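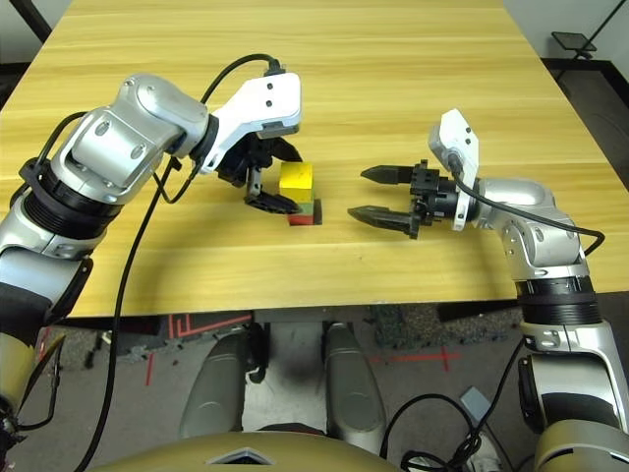
How high should the first towers be?
Start with a low base and one cube on top, and let everybody get used to how the blocks sit before adding more. Two levels is plenty for a first go, and a yellow cube makes a great topper because you can spot it from clear across the room!

Welcome to the Trestness block gallery

I've been building with colored blocks for longer than I care to admit, and I still get a little thrill when I tip out a fresh set. This page grew out of our block table sessions at Trestness (we started them one November, when it was too cold to do much else), and people kept asking me which stacks to try, how to set up a table and what to do with a whole pile of cubes once the obvious tower has been built. So I've put my notes in one place, and the gallery will grow as we do. Help yourself to any of it!

The yellow topper
A bright yellow cube over green and red is such a cheerful combination, and it looks wonderful on a pale table. I like a light tabletop for every session because the colors really sing on it. Dark tables are fine too, but you lose the deep reds and the blues in the evening.

A few more stacks to build at home

The Sumside
Our most requested starter, named for the street where we first met up. Lay four cubes in a square with the faces flush, then set a fifth right in the middle so it rests a little on each one. It looks so simple, and it's surprisingly fussy about being centered. Go slowly when you let go of the top cube!

The Quintanilla
This one is a staircase, one cube, then two, then three, all pushed up against each other. Use a single color for each step if you have enough, or do what I do and run the warm colors up and the cool colors back down the other side. Kids love walking their fingers up it.

The Bestside wall
Bring every block you own. We set out 80 for ours and built it like brickwork, with each row shifted half a block from the one underneath. You'll have a half-block gap at the ends of every other row, and I'd leave those open, they make a lovely toothed edge. Allow 30 minutes, more if you're talking.

The copycat
One person builds something small, and the other builds the same thing from memory with the first stack covered by a dish towel. Three or four blocks is harder than you'd think! Soledad Yazzie brought this to the group and it has been on the table at every session since.

The slow takedown
Taking a stack apart neatly is its own game. Top block first, fingers on opposite faces, lift straight up before moving sideways. Set a timer for 20 minutes and see if you can return a whole wall to the box sorted by color.

Setting up your table

Clear everything else off the area where you'll build, and check that the table doesn't rock. A folded bit of card under one leg will do. Wipe the blocks with a barely damp cloth now and then, and dry them before they go back in the box. Cubes with chipped corners can still go in the bottom row, yellow side out if you've got one.

If you build any of these, send me your color combinations. I'm especially after good ones with purple, which I've never managed to make look right next to green. The next additions will be bridges and arches, once I've sorted my notes.

Page last updated 4 April 2018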